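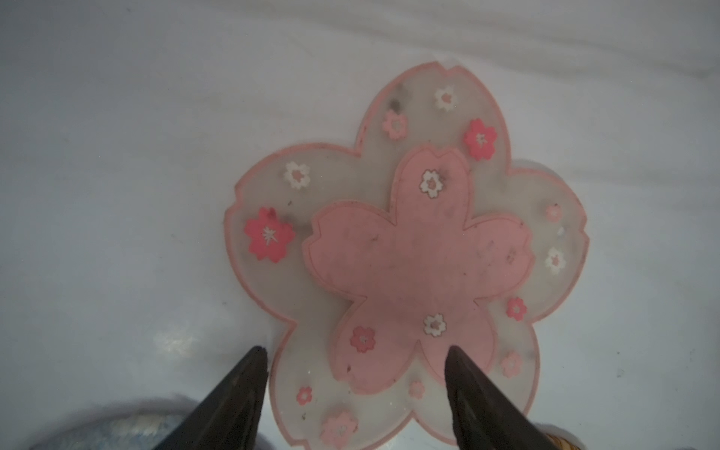 Slide 1: Two sakura coasters, stacked, on white.

Clavisdale home goods evening, speaker notes. Ten minutes, then questions. Don't rush the start.

Leave the slide up while people sit down. Ask who owns coasters. Then ask who used one today. Expect fewer hands. Wait for it.

OPENING
I like these. Say so early or the rest sounds sour. Five petals, a little notch at each tip, a pink rim on the big one with flowers scattered over it. Somebody cared about the drawing. My doubts are about the job.

SHAPE
A mug has a round foot. A flower has gaps between its petals. Drips run down the side of a glass and land wherever they like, and a gap is table. The people who sell petal shapes say the middle is wide enough. Maybe, for a teacup. Try it with a pint glass of ice water in August. (Pause. Someone will say "just wipe the table." Fine, but then why buy the coaster?)

STACKING
The small one sits nicely on the big one here, and shops love to show them that way. At home the stack means you lift one to get at the other. I'd keep them side by side in a drawer – less pretty, quicker.

THE LISTINGS
Read from the printout, Prindo first, then Kinoshita. Both sets of copy say "protects any surface." Any? Oiled wood? Old varnish? Neither says how it was tested. The Prindo page had 1,163 reviews when I looked, and the ones I read mostly talked about how cute the flowers were. Cute is a fair reason to buy something. I only want it called that.

Skip the Alireck price chart if we're past the halfway mark.

WHAT I'D ASK BEFORE BUYING
Does your biggest mug fit with its whole foot on the coaster?
Does it stick to the mug and come up with it?
Will the printing stand up to a scrub? Mine is 5 months in and I still don't trust it.

Pass the samples around now – start at the back row, they never get them. Get both back before questions.

May 28, 2026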